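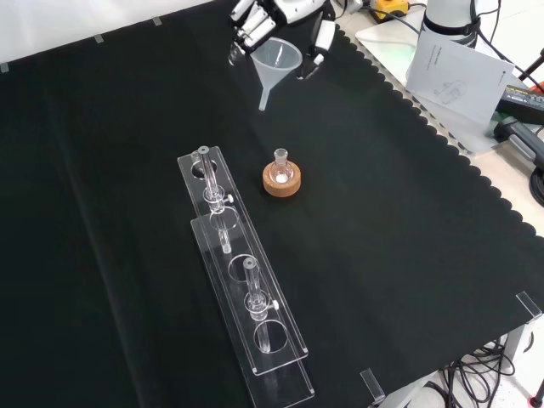
Why do viewers go on voting for a housemate who is already safe from eviction?

Most of them vote out of habit and out of loyalty to a fan group, and many do not check who is safe before they vote.

4. Leadership by chance and the audience vote

4.1 Background to this section

The previous section dealt with tasks that reward skill or effort. This section deals with tasks where the leader of the house is picked by luck, or mostly by luck. Pranlow used both kinds. In its first season, the weekly leader was the housemate who finished a physical course in the shortest time. From the second season on, the producers at Ternar moved to short games with dice, sealed envelopes or colored tokens. The change was announced on air in a single sentence and was not explained.

The leader in Pranlow, called the Keyholder, had the same rights under both systems. The Keyholder could not be nominated that week, slept in a separate room, and could swap one nominated housemate for another after the nominations were read out. The swap is the part viewers argued about most. It let a person who had won a dice game change the list that the public would vote on.

Earlier writing on house-based reality shows has tended to treat the leader's role as a question of strategy among the players. We were more interested in what it does to the people watching. If the leader has earned the role, viewers may accept the swap as part of the game. If the leader has only been lucky, the swap may look like an accident that costs another player a place in the house. We expected to find more anger about swaps in the chance seasons. What we found was more mixed.

4.2 Material

We used two sources. The first was a set of 183 broadcast episodes from 3 seasons of Pranlow, all of them the evening highlights program and not the live feed. We left out the reunion programs and the launch nights, where no leader had yet been chosen. The second source was a questionnaire answered by 420 viewers, recruited through fan groups on the messaging service Xia and through a notice in the public library in Flultusdale, the town where the house stands. The questionnaire closed in December 2019, before the next season had been announced.

The two groups of respondents are not alike. The people from the Xia groups were younger, watched nearly every episode and mostly followed the live feed as well. The people who answered the library notice were older, often watched with a partner or a grown child, and were more likely to have missed whole weeks. We report the two groups separately where the difference matters.

Episodes were coded by Cuiping Ye, using the scheme set out in the appendix. The scheme records how the leader was chosen, how long the selection lasted on screen, whether the presenter described the outcome as deserved, and what the other housemates said about it in the hour after the result. Disagreements in coding were settled in discussion, and the second coder's notes were kept. One code, "sarcastic congratulation," proved too hard to apply the same way twice and was dropped.

4.3 How the shows present a lucky win

The highlights program does not leave luck alone. In the chance seasons, a dice game that took very little time to play was shown at length, with repeated cuts to the faces of players who were out. The winner was then interviewed in the side room and asked how it felt, what the plan was, and who should be worried. These are the same questions that had been put to winners of the physical course in the first season. The editing therefore gave lucky winners the same treatment as skilled ones.

The presenter's wording was less steady. After physical tasks, the usual phrases were "fought for it" and "earned the key." After chance tasks, the presenter moved between "picked up the key," "landed the key" and, in the later weeks of both chance seasons, "earned the key" again. We think the return of the old phrase had a practical cause. By the later weeks the house was small, the same people had been on screen for a long time, and the script seems to have been drawing on their whole stay and not on that week's game. We did not have access to the scripts and cannot confirm this.

Housemates themselves talked openly about luck in the first days after a game and then mostly stopped. A typical exchange had one player saying that anybody could have drawn the right envelope, and another agreeing. Later in the week, when the swap was near, the same players would speak to the Keyholder with some care. Complaints about luck came back only if the swap had hurt the speaker or a close friend of the speaker.

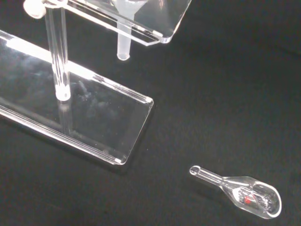 Figure 3. Clear stand on a rectangular acrylic base, with a small transparent glass scoop, on a black surface.

4.4 What viewers said about fairness

Respondents were asked to place each way of choosing a leader on a scale from "completely unfair" to "completely fair." The physical course was placed toward the fair end by both groups, though the library group was less sure about it. Several older respondents wrote that a running and climbing task favored young men and that they had been glad to see it go. This point hardly came up in the Xia groups.

Chance games were placed near the middle. The written answers help to explain this, as the middle position stood for two quite different views. One view was that luck is fair because everybody has the same odds. The other was that luck is neither fair nor unfair and that the question did not make sense for a dice game. We should have offered a separate answer for people who held the second view, and a later version of the questionnaire does so.

The swap got a worse rating than either way of choosing the leader. It did so in both groups, and the rating was much the same whether people were thinking of the first season or the later ones. This goes against what we expected. Viewers who disliked the swap disliked it as a rule, and how the Keyholder had come by the key made little difference to them. One respondent from a Xia group put it in these words: "I vote on the list. If the list changes after the house has spoken then why did I sit through the nominations." A library respondent wrote only, "Scrap the swap."

There was one exception. When people were asked to name a particular swap they remembered, those from the chance seasons were described more harshly than those from the first season. It may be that people hold a general view of the rule and a separate memory of single cases, and that luck colors the second more than the first. It may also be that the chance seasons were simply more recent and better remembered. Our data cannot separate the two.

4.5 Voting for safe housemates

Under Pranlow's rules, votes cast for a Keyholder were accepted by the app but did not count toward that week's result. The app showed a small key beside the name. Even so, a good many respondents said they had voted for a Keyholder at least once, and most of these had done so more than once.

The reasons they gave fell into a few types. Some had not seen the key symbol, or had seen it and not known what it meant. Some voted through a fan group that posted a reminder every week in the same form, whoever held the key. Others knew that the vote would not count and cast it anyway. They described it as a show of support, or as a way to keep the habit going so that they would not forget in a week when it mattered. In the Xia groups this was sometimes organized, with members posting a screenshot of their used votes as proof that they had taken part.

We asked whether people would still vote for a Keyholder if the app told them plainly that the vote would be set aside. Respondents who belonged to a fan group mostly said that they would. Those outside a fan group mostly said that they would give the vote to a second favorite or not vote at all. The app allowed each user a weekly allowance of 100 votes, and several people outside the fan groups said that splitting them was too much trouble.

4.6 The week of the tied draw

One week deserves separate treatment. In March of the third season, two housemates drew matching tokens, and the presenter declared them joint Keyholders. No rule for a tie had been read out before the game. Each was given the full rights of the role, including the swap, so that two names on the nomination list were changed.

On screen, the joint result was treated as a happy surprise. In the questionnaire it was the most often mentioned single event, and opinion was split along fan lines. People who supported either winner called it a good twist. People who supported one of the two housemates swapped onto the list called it a fix, and some said they stopped watching for a time. Only a few raised the missing tie rule itself.

We also looked at how the two winners shared the role. They moved into the separate room together, argued on the first evening about which of them should speak to the house, and after that divided the announcements between them. The highlights program gave over half of its running time that week to the pair, and the nominated housemates were shown less than in any other week we coded. Whether this affected the eviction vote is not something we can test, as Ternar does not publish vote totals by week.

4.7 Limits

The sample leans toward committed fans, and people who gave up on the program early are almost absent. The highlights program is an edited account, and housemates may have talked about luck at other times on the live feed. Respondents were asked to recall seasons that had ended some time before, and a few mixed up events from different seasons. Where an answer clearly referred to the wrong season we kept it in the general counts and left it out of the comparison in 4.4.

Section 5 turns to the eviction interviews and to how departing housemates speak about the Keyholder who placed them on the list.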